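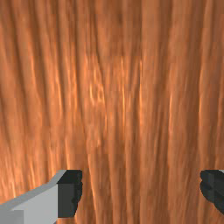 Figure 1. Simulated wrist view with the fingers open over the bench top.

Unit 4: Setting up and looking after the Plalow cell
Instructor: Wulan Tambunan
Lab support: Harsh Nigam, Taras Skoryk
Handout revised 11/07/2025

Read this before your lab slot. You will go through the setup once in the simulator and then once on the real cell. The order is the same in both.

1. Starting the cell

Check that the area inside the floor marking is clear. Turn on the controller cabinet first and the gripper supply second. If the gripper supply comes up before the controller, the fingers stay where they are and the pendant shows a tool fault. To clear it, switch both off, wait for the cabinet fan to stop, and start again.

Log in with your group account. Load the tool file named Kuster_2. The older file is still in the list and has the wrong tool length, so do not pick by position in the menu.

2. Opening and zeroing the fingers

Command the gripper fully open. In the wrist view the two dark tips should sit at roughly the same height with the bench top between them. Compare with Figure 1. If one tip is clearly higher than the other in your own view, stop and check the finger mounting screws.

Next, close the fingers with nothing between them at the lowest force setting. Press Zero on the tool page, then open again. Write the offset in the cell log under your group name. An offset that has changed a great deal from the last entry usually means a pad has moved or a screw is loose. Report it to Harsh Nigam and leave the old value in place.

3. Setting the approach

The approach point is 200 mm above the bench and the retract point is 300 mm above it. Both are measured from the bench plane, not from the top of the part. Enter them in the task file. The defaults in the Cabello template belong to a different table height.

Run the first approach at the slowest speed. Keep one hand on the hold button. In the simulator you can let the motion finish and look at the contact report afterward. On the cell you must stop as soon as you are unsure.

The practice part for this unit is the mesh cup. It is harder than the solid blocks from Unit 3 for two reasons. The wall is full of holes, so the depth reading is noisy and may pick up the table behind it. The wrist also blocks part of your view once the gripper is close.
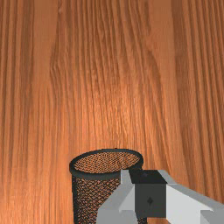

When you are this near the part, jog in small steps and use the side view as well. Look for the gap between each finger and the wall. If a finger is in front of the wall and you meant it to go over the rim, raise the arm straight up before you move sideways. A sideways move at this height can drag the part or bend a finger mount.

4. Care of the pads and mounts

The pads have a ridged inner edge. Dust packs into the ridges and the grip gets weaker. Brush them dry at the end of each session. Do not use solvent.

Every 1000 cycles:
Inspect both pads for tears.
Check the finger screws with the torque driver in the Drevunitz case.
Repeat the zero from section 2.
Enter the cycle count and your initials in the log.

Always replace pads as a pair. Spares are in the drawer under the cabinet, and Taras Skoryk has the key.

5. To hand in

Your task file, your log entry, and a short paragraph on the difference between your simulated approach and the real one. Anisa Mandagi collects these at the start of the next lab. Groups that missed the October session should see Rohani Sembiring to book a slot.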